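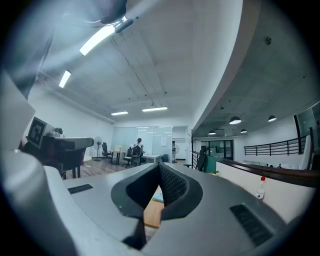 Week 9 - gripper pose from the wrist camera
Handout, revised August 2023. Replaces the April version, which had the transform order backwards.

What we're after: pose of the tool in the room, every camera frame, from a fisheye lens plus IMU. No external tracking. Everything downstream (replay, policy training) eats these poses, so errors here go all the way through.

Steps
1. Calibrate the lens. Fisheye model, not pinhole. Straight beams come out as arcs, pinhole fit will look OK in the centre and be junk at the rim.
2. Mask the gripper. It moves with the camera, so features on it tell the tracker you're standing still. Fingers too, they open and close.
3. Build the map. Slow loop first, then the task.
4. Set the scale and origin with the fiducial marker. Measure the printed square yourself, printers rescale.
5. Localise the remaining recordings against the map.

Things that break it
- glass. Reflected lights slide as you move, tracker beleives they're real points
- people moving. Reject outliers, dont just average
- glare from ceiling lights, wipes out corners near it
- fast wrist turns - blur, then lost track

Worked case, Moltmont set: 3,014 frames, 199 lost. Nearly all in 2 fast turns. Don't interpolate over gaps that long, drop the segment.

Frames of reference
T_world_tool = T_world_cam * T_cam_tool
Right one acts first. Write the subscripts out every time, people lose marks on this.

Lab task
Use the Osell scripts, branch wostholm. Run with mask off, then on, plot both paths on the same axes. One paragraph on where they split and why. Dissanayake lab machines have the packages installed already, your own laptop you're on your own.

Next: finger width from the same images, bring your calibration file.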